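Section 3: Wiping Tables and Counters

Applies to: Mallance home unit, two-finger hand, all arm lengths
Read Section 2 (Power and Homing) before you start.

3.1 What the unit can and cannot do

The Mallance can wipe a flat, cleared surface with a folded cloth. It can pick up small dry items one at a time and put them in a tray. It can do both jobs in one run if you set them up in that order.

It cannot clear a table after a meal without help. It does not handle full cups, stacked plates, loose paper or anything sticky well enough for us to support it. It cannot judge whether a surface is clean. It wipes the area you give it, for the number of passes you set, and then stops.

Plan to check the surface yourself after every run. Most owners find that wiping with the unit takes longer than wiping by hand. The time is saved only if you are doing something else while it works, and you must still be in the room.

3.2 Before the first run

1. Clear the surface. Remove cups, glass, candles, cables and anything that belongs to a pet.

2. Remove tablecloths and runners. The fingers can catch on a hem and pull the whole cloth.

3. Check the edges. If the table has a drop leaf, lock it. If it has a removable center panel, press down on both sides of the seam and make sure neither side moves.

4. Turn on the room lights. The unit uses its camera to find the surface, and strong light from one side makes it less sure of the height.

5. Place the tray within reach of the arm, on the same surface.

6. Open the Brerirden app and choose Surfaces, then Add New.

CAUTION: Do not use the unit on a glass top. The height check does not work on clear glass and the fingers may strike it.

3.3 Teaching the surface

The unit needs to learn each surface once. If you move the table, teach it again.

1. In the app, press Teach. The fingers open to their full width.

2. Hold the arm by the grip ring and guide the hand over one corner of the surface. Keep the fingertips just above it. Press Mark.

3. Repeat for the other corners. For a round table, follow the Round Table steps in the app.

4. Guide the hand to the middle and press Mark Center.

5. Let go of the arm. The unit moves to the center point and runs its height check. Keep your hands clear until the light on the base turns green.

Note: On pale wood with a strong grain, the camera may take longer to settle. Wait for the green light. If the app shows code 11, the unit has lost the surface. Change the lighting and start again from step 1.

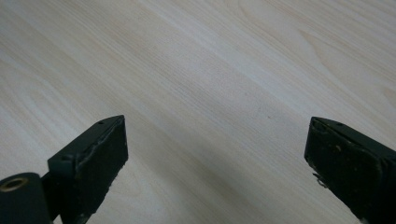
Can the unit be left to clean the kitchen while the owner is out?
Not at present. The arm stops when it meets resistance, but it cannot deal with a spill, a fallen cup or a child's hand the way a person would. Remote start is turned off at the factory and cannot be turned on by the owner.

3.4 Fitting the cloth

1. Use a thin cotton or microfiber cloth. Thick towels slip out of the fingers.

2. Fold the cloth into a pad wider than the fingertips.

3. Dampen the cloth and wring it out well. Water that runs into the finger joints is not covered by the warranty.

4. Press Hold Cloth in the app. Offer the folded edge to the open fingers and take your hand away before you press Close.

5. Tug the cloth lightly. If it slides, open the fingers and fold it again.

CAUTION: Use water or mild dish soap only. Bleach, alcohol and spray polish damage the finger pads.

3.5 Running a wipe

1. Choose the surface by name.

2. Set the number of passes. The default is 3. Use one pass for dust.

3. Set the pressure to Low for the first run on any new surface. Raise it later if needed. High pressure can dull an oiled or waxed finish.

4. Press Start and stay where you can reach the red stop button.

5. When the unit parks, take the cloth out before it dries in the fingers.

The unit will stop and ask for help if the cloth bunches or if something is in its path. Remove the item or refold the cloth, then press Continue. If it stops repeatedly in the same place, teach the surface again.

3.6 Picking up small items

Set this to run before the wipe. It works best with items such as pens, corks, clothespins and wrapped candies. Coins lying flat are often missed. Crumbs are left for the cloth.

The unit treats a dark knot or a stain as a possible item and may try to pick it up. The fingers close, find nothing, and the arm moves on. You can mark the place in the app under Ignore Spots so that it is skipped next time.

3.7 Care of the fingers

Wipe the pads with a damp cloth after each day of use. Light scuffs do not affect the grip. Replace both pads together when an item the unit used to hold begins to slip. Order part 2802 from Flitesbridge or from a Kurek service counter.

Do not oil the finger joints.

3.8 Changes in this edition

The steps for round tables have moved to the app. The section on loading a dishwasher has been taken out. In home trials the unit broke too many glasses, and the feature will stay off until the new hand is ready.

Section text by Henryk Wilczyńska, Flitesbridge product support. Send corrections through the Help page in the app.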